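Taller compartido: el brazo de la mesa grande ya tiene simulador

Harpreet Doucette y Brock Tremblay llevan desde principios de julio con el proyecto Baltanis, un brazo de sobremesa para recoger bolas pequeñas y dejarlas en una bandeja. Antes de atornillar nada a la mesa buena del taller han querido probar los movimientos en el ordenador, y a eso han dedicado las últimas 4 sesiones.

El modelo incluye una sala entera, con suelo de rombos, mesa y puerta. Harpreet se ocupa de la geometría y las sombras. Brock escribe el control de la pinza y lleva la cuenta de los intentos: van 66 con la versión actual, y el programa admite hasta 3,000 por tanda si se deja el equipo encendido por la noche.

El punto rojo de la bandeja marca el destino. Las bolas cambian de sitio en cada tanda y la cámara de la pinza tiene que encontrarlas aunque haya sombra encima, que es donde más falla por ahora.

Tres vistas del simulador:

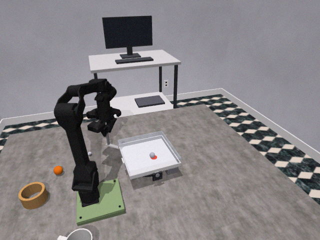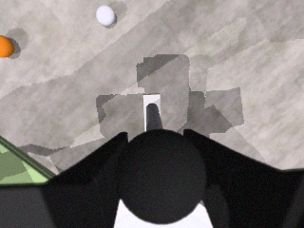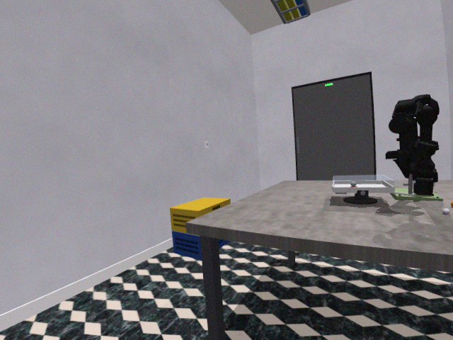
La siguiente fase es el montaje real. Faltan 3 servos y la placa de la base, que Brock quiere cortar en el propio taller. Quien tenga un sobrante de chapa puede dejarlo en la estantería de Baltanis, con el nombre puesto. Harpreet pasará los archivos del modelo a quien se los pida; ocupan bastante, conviene traer un disco.

La mesa grande queda reservada para el montaje a partir del 15 de julio de 2021. Las demás siguen libres.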